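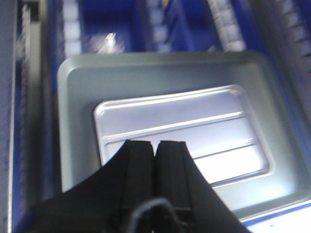

Hotum Food Pan, Shallow, Model 1061
Reading time: 2 minutes

Search products Enter keyword or model

The Hotum 1061 is a shallow pan for small kitchens, bakeries and lunch counters. We have kept it in our catalog for 16 years, and it is still the pan that our customers order again most often. It is made for cooling, carrying and storing food, and it goes in the oven up to the usual roasting temperatures.

The corners are rounded, so a cloth or a soft brush reaches everywhere. Please do not use steel wool, it leaves marks which stay forever. For burned sugar we recommend to fill the pan with warm water and wait one night.

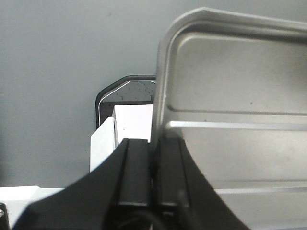 Silver metal finish.

The pan can be ordered alone or in a pack of 7. The pack is cheaper per piece and it is sent in one box. Lids are sold separately. The Brito lid is flat and simple, and the Dridis lid has a seal for soups and sauces. Both fit the 1061, but the Dridis lid must not go in the oven.

If you already own the older Cunlow pans, you can use the same rack. The Cunlow is a little deeper, and for this reason you should leave one empty level between the two kinds. When you stack the pans for storage, dry them well before, otherwise they hold together and are difficult to separate.

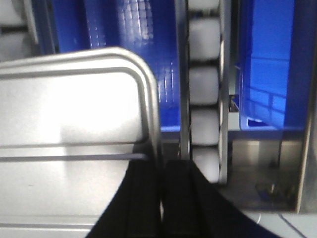
Delivery takes some 2 weeks in normal months. In November we receive many orders from caterers, and it can be longer. Pans with a dent from transport are replaced without cost, when you write to us before you use them. We do not take back pans that were already in the oven.

Comments

bakeryonthehill: Bought the pack last spring. Good for focaccia, but I wish the lid came with it.

mk_kitchen: Does the Brito lid fit the Cunlow too?

Shop reply: Yes, it fits, but it sits a little loose.

tess44: Mine got one dent in the mail and the new one came fast. Thank you.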